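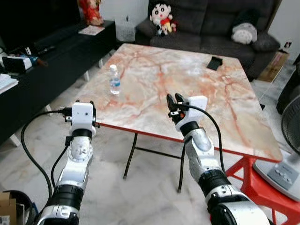
Sterivley tea swap returns in July with more tables and a longer evening

Good news for anyone who has been counting down to this one! The Sterivley Tea Swap is back in July, and it has a second room, a later closing time and 33 hosts signed up to pour. Last year there were only nine, and the line for the oolong table went out the door and past the bike racks.

The swap runs on a Wednesday from 6 p.m. in the old Clusen reading hall, and the idea is as simple as ever. Bring a tea you like, in a tin or a bag with a label on it, and go home with one you have never tried. There is no entry fee. Hosts bring their own pots and cups from home, so every table pours a little differently, and half the fun is wandering from a big, milky breakfast blend to a tiny cup of something dark and smoky that you'll be thinking about all the way home.

"People get shy and say they only have supermarket tea," said Wolfram Petersen, who started the swap in his own kitchen. "Bring it! I had a plain mint from the corner store last year that I still buy every week."

Petersen has been tasting his way through the sign-up list all spring and is especially excited about the aged teas. One host is bringing a pressed cake that has been in the family for years, and it will be broken open at the start of the evening, so get there early if you want a cup of it.

The clay pot corner is growing too. Last year it was a single table by the coat rack, and it was packed all night. This time it gets most of the second room, with short sittings of six people each. Sign up for a sitting at the door (names go on the chalkboard, first come, first served).
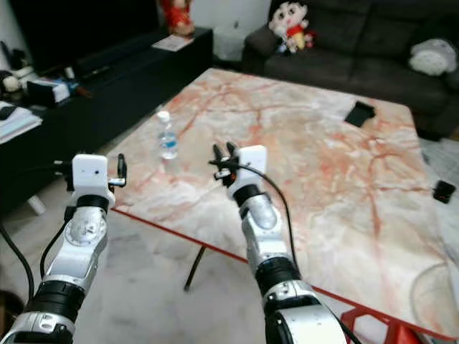 What's new this year

The Abbasi bakery on Grorkov Street is baking for the swap for the first time, and the early word on the cardamom buns is very, very good. There will be 66 of them, so don't hang around too long at the first table.

There is also a beginners' hour from 6 to 7 p.m., with help on the basics: how much leaf to use, how hot the water should be for green tea, and how to season a new clay pot before its first brew. Kids are welcome and get their own table with fruit teas and honey.

For everyone who asked about cups after last year's swap, small ones are best. A little cup cools quickly, you finish it while it still tastes bright, and you have room for the next one. Bring your own if you can, plus a cloth to wrap it in for the trip home.

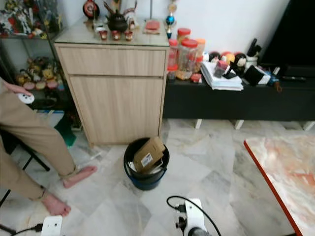 A dark brown clay teapot with three small red-and-white cups.

Hosts can drop off their pots at the hall from 4 p.m. on the day. Street parking on Grorkov Street is free after 5, and the side door has the ramp.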